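Lists > Hardware Reuse > Archive > By thread
Prev Next Thread Author Search

Reading time: 3 min

Subject: Re: Sorting the boards from the Satgate lot

On Saturday Revathi Achari wrote:

> I have shelf space for 16 boards and no more. Could whoever is
> going through the Satgate lot tell me which ones are worth
> storing, and what you are doing about the sockets? The last batch
> from Verkico came to me with bare pins and two of them were bent.
> Also, do you want the coin cells out before they go on the shelf?

Revathi,

I went through the first half of the lot and can answer most of this. The server boards are the ones to keep. The desktop machines can stay in their cases for now and won't need your shelf.

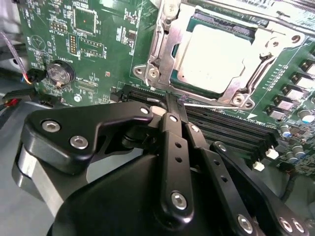

Server boards with a processor still fitted should be stored that way. Pulling the CPU means finding a tray for it and a cover for the socket, and I am short of both. Where the chip is seated inside its metal retention frame, as on this green one, I leave the frame alone and write "CPU in" on the bag. Watch the white latches at the ends of the memory slots when you slide a board into a bag, as they catch on the plastic. The capacitors want a look too. I check for domed tops and set aside anything doubtful for D'Souza to test.

I use the 45 cm antistatic bags for these. The smaller ones from Ternach split at the corner. I have 58 of the large size left, so take what you need. 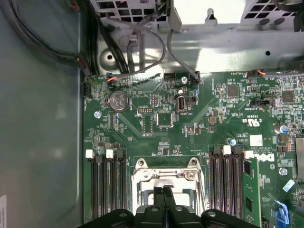 DESKTOPS, STILL IN CASE

The Dell boards stay screwed into the chassis. Please don't unplug the fan lead or the front cables to make things neater. It takes longer to work out where they go than it does to coil them out of the way. On coin cells, yes, take them out of anything going into storage and put them in the jar by the door. The round holder is easy enough to reach with the case open. Write "no cell" on the tag so the next person expects the clock to be wrong.

For the sockets with no processor, the rule from now on is that a cover stays on until a chip goes in. If a board reaches you without one, send it back to me and I will find one before it gets shelved.

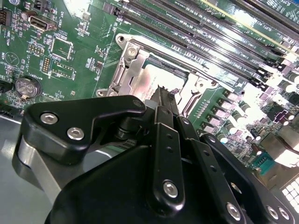

Server board with the beige cover in the socket.

Leave the load lever alone on these as well. I have over 70 loose covers in a tub, but they are from several socket types and not all of them fit. Try one gently, and if it does not sit flat, try another.

I will bring the first boards over in September. Tell me whether you want them upright or stacked.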